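Wokthorpe Room Hire – Your Questions

Quick answers to the stuff we get asked most. Last tidied up 23rd March. If it's not on here, email the bookings address and Duygu Öztürkmen will get back to you, usually same day, sometimes next.

How do I book?
Online form, or email. Phone only gets checked in the mornings so don't rely on it. We need your name, the room, start and finish times and a rough idea of what you're doing in there.

Which rooms are there?
Four. Fellard is the big one, seats 60 in rows or 43 at tables. Cleta is the middle one, good for classes. Løken is small and quiet, upstairs, no lift to it yet, sorry. The kitchen can be hired by itself or as an add-on.

How do you say Løken?
However you like. Most people go with "Lurken". We know which one you mean.

Can I set up before my slot?
Only if you've booked the time. Setting up and clearing away both count as part of your hire. People forget this and then there's a yoga class standing in the corridor.

Do I pay a deposit?
For parties and anything after 6pm, yes. Regular daytime groups, no. It goes back to the card you paid with, normally within a week.

What if I need to cancel?
More than a fortnight before – full refund. Less than that – half. On the day, nothing back, but ask anyway if it's illness and we'll try and move you to another date.

Can I hold a date without paying?
For four days. After that it drops off the calender by itself and somebody else can have it. June goes very fast, so please don't sit on those.

Is there parking?
A bit, at the front, first come. Blue badge spaces are by the side door. Otherwise the 706 bus stops over the road. Bike racks round the back, bring your own lock.

Is it step free?
Ground floor, yes, all of it, including the accessible toilet. Løken, no. If somebody in your group can't do stairs tell us and we'll swap you downstairs if we can.

Can we bring our own food?
Yes. Hot food too, as long as the kitchen's on your booking. Kettle and mugs are in every room, tea and milk aren't.

Alcohol?
Fine if you're giving it away. If you're selling it you need a temporary licence from the council, and we need to see a copy before the day.

Can I put things on the walls?
White tack only, and take it down after. No nails, no parcel tape – it pulls the paint off and then you lose your deposit.

What about music?
Off by 10.30. Windows shut after nine please, the neighbours are nice and we'd like to keep it that way.

Is the wifi any good?
Downstairs yes. Upstairs patchy. Password is on the card by the door in each room.

Do I have to clean up?
Sweep, wipe the tables, take your rubbish with you. Brooms and cloths in the cupboard next to the kitchen. We do the floors and loos.

I left something behind!
Email with what it is and which room. We keep things for a month then they go to the charity shop. Except food, that goes in the bin straght away.
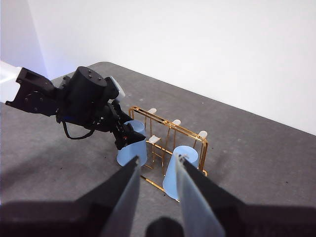

Keys and fobs are different – if you've gone home with one of ours, drop it through the letterbox in an envelope with your booking name on.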